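Sevcombe, Nov 30, 2020 - I used to answer work email at the dinner table. My kids noticed before I did, and that's pretty much how Flikitz got started!

Flikitz is a phone app that holds your notifications and hands them over in one batch, at times you pick. Today we're opening it to everyone, after a trial with over 300 people in Patden that began in May. You can set up to five batches a day, and calls from family still ring right through. 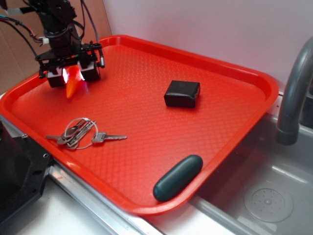

A red-orange serving tray on a stainless steel countertop.

My co-founder Oľga Ondrejka wanted a 60-minute quiet stretch built in from the start, and I fought her on it (she was right - I now use it every single evening). It's free for the first nine weeks, on any phone you already have.

Got questions, or want to try it before you write about it? Ask for me, Khang Thân, at the Flikitz office in Sevcombe. I check messages at noon and again at four.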